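드라마 「풀루노」(Puluno) 제작지원 사업 중간보고

제출처: 드로스타드(Drostard) 콘텐츠기금
수행사: 트루크덴(Trurkden) 제작본부
작성일: 2024년 3월 17일

1. 개요
본 보고는 4부작 시대극 「풀루노」의 2차 지원금 집행 기간에 대한 것이다. 1차 보고 이후 대본 확정, 주요 배역 계약, 야외 세트 기초공사가 진행되었다. 편성 시기는 10월로 유지한다.

2. 대본
전 회차 최종고가 확정되었다. 3부 후반의 항구 장면은 야간에서 주간으로 변경하였으며, 이에 따라 조명 장비 임차 물량이 감소하였다. 총 장면 수는 173개이다. 방언 감수는 2부까지 완료되었고 나머지는 촬영 전 대본 연습과 병행한다.

3. 배역 및 인력
주연 및 조연 계약은 완료되었다. 단역은 현지 모집을 원칙으로 하며 연인원 600명을 계획하고 있다. 아역 출연분은 관련 규정상의 촬영 시간 제한을 반영하여 일정표를 재작성하였다.
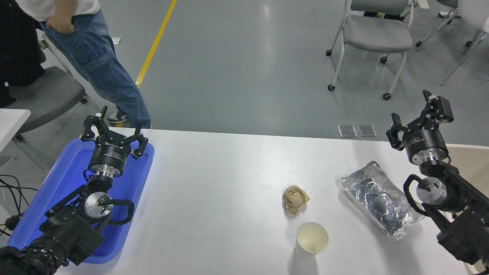 의상은 신규 제작과 임차를 병행한다. 관복류는 신규 제작, 평민 복식은 임차로 구분하였다. 염색 시험에서 색상 편차가 확인된 원단 일부는 반품 처리하였고, 대체분 입고 후 재단을 재개할 예정이다.

4. 세트 및 촬영지
팡가리부안(Pangaribuan) 야외 부지의 사용 허가를 취득하였다. 부지 면적은 약 1090제곱미터이며 시장 거리와 관아 외벽을 배치한다. 배수로 공사가 계획보다 지연되어 목공 착수일이 조정되었다. 실내 장면은 기존 스튜디오를 사용하므로 추가 임차 비용은 발생하지 않는다.

5. 예산 집행
인건비와 미술비는 승인 범위 내에서 집행되었다. 운송비는 초과가 예상되어 조명 임차 잔액에서 전용하는 방안을 별지 2로 신청한다. 항목 간 전용 외에 총액 변경은 없다. 증빙은 항목별로 정리하여 별도 제출한다.

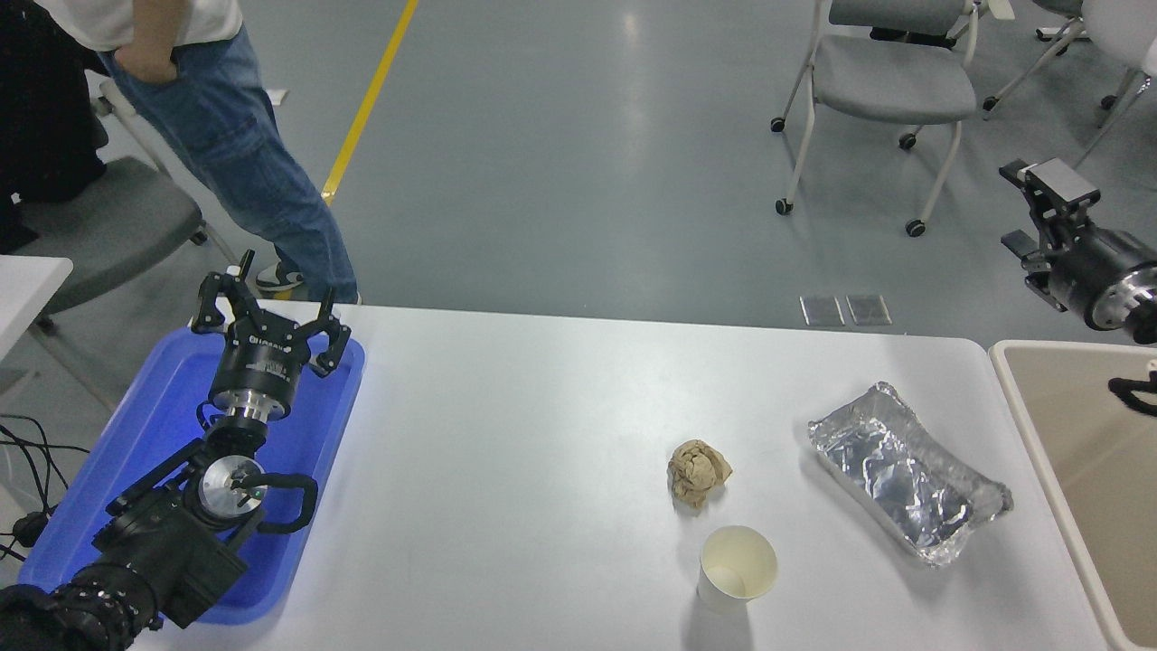
그림 2. 흰색 작업대와 파란색 트레이

6. 위험 요소
가. 우기 중 야외 촬영 차질: 실내 장면을 예비 일정으로 편성함.
나. 후반작업 기간 부족: 1부 편집을 촬영 종료 전에 착수함.
다. 음악 저작권 협의 지연: 삽입곡 2곡 미확정. 협의가 결렬될 경우 창작곡으로 대체함.

7. 차기 계획
목공 및 도장 완료 후 기술 점검을 거쳐 촬영에 착수한다. 변경된 촬영 일정표와 배역 확정표는 착수 전 기금에 송부한다. 1부 가편집본은 다음 보고 시 첨부한다.

별지 1. 항목별 집행 내역
별지 2. 예산 전용 신청서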